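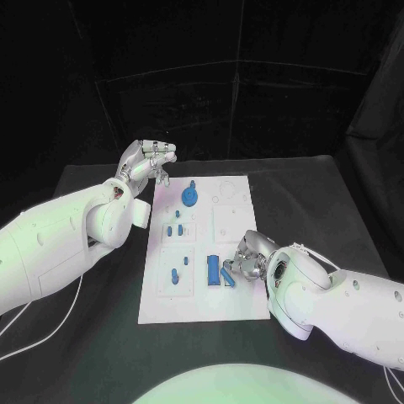 Layout for a peg and disc assembly board – printed outlines or recesses?

Forum: Fixtures and training boards

hcunha_bench
9 July 2023
I am redrawing our assembly board for the Paiva workshop. The present one is a flat white rectangle with blue parts, used on a dark grey table covering. Round base with an upright peg near the far edge, cylinder laid on the surface, black circles printed where things belong. The new blank is 155 mm on the short side. Question: keep the printed outlines, or mill shallow recesses?

Kelis_D
Recesses. A printed circle gives you a target and no location. A cylinder on its side will roll on a flat plate if the table is out of level. I cut ours 2 mm deep with a small chamfer and stopped chasing parts.

mafalda.m
Disagree. A recess does the aligning for you, so you learn very little about placement. With a thin black outline you can see the error and measure it. Keep the outlines and fit a low stop for the cylinder only.

Kelis_D
Measure it with what? On a line that thick you are guessing to half a millimetre at best.

mafalda.m
Calipers, from the board edge to the part. The line is for the eye.

hcunha_bench
The gear-like disc is the part I care about most. It sits near the top centre with its short peg standing up, and the two nearest outlines are of different sizes, the smaller just below and to the left of the larger.

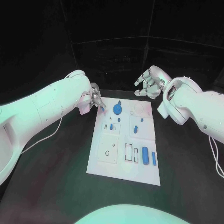
My concern is clearance between those two circles. If I go to recesses, the wall left between the pockets gets thin, and the blank is only 6 mm. I could spread them out, but then the raised plates have to move as well, and the drawing is already at revision 20.

E_Juska
Don't mill the thin wall. Make the pockets in a separate insert and screw it down from below. Gedesano sell matt white sheet that machines cleanly. Avoid gloss, it throws glare under overhead lamps.

Kelis_D
Insert is fine. Matt marks easily, though. Ours was grey along the near edge by April.

mafalda.m
Wipe it.

hcunha_bench
Going with outlines on the main plate and one insert for the cylinder. Blank trimmed to 153 mm to clear the Drolgate clamps. Will post the drawing once the hole positions are checked.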